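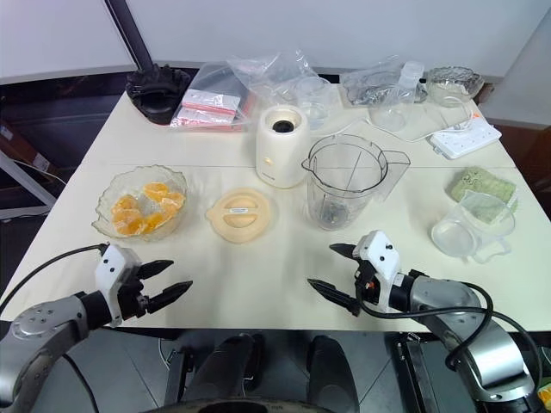 29.10.2024 – Orangensaft, Vorbereitung

Heute endlich der große weiße Tisch für die Orangen, auf den ich mich (ehrlich gesagt) seit Tagen gefreut habe! Die geschälten Stücke liegen in der Glasschale mit dem Wellenrand, der Mixer steht noch zerlegt da, Deckel und Becher neben dem Sockel. Tomomi möchte 2 Durchgänge, einen kurzen und einen langen, und danach bitte alles durch den Messkrug, damit wir die Mengen vergleichen können. Der grüne Schwamm bleibt am Tisch. Gemma fragen, ob noch Siebe da sind.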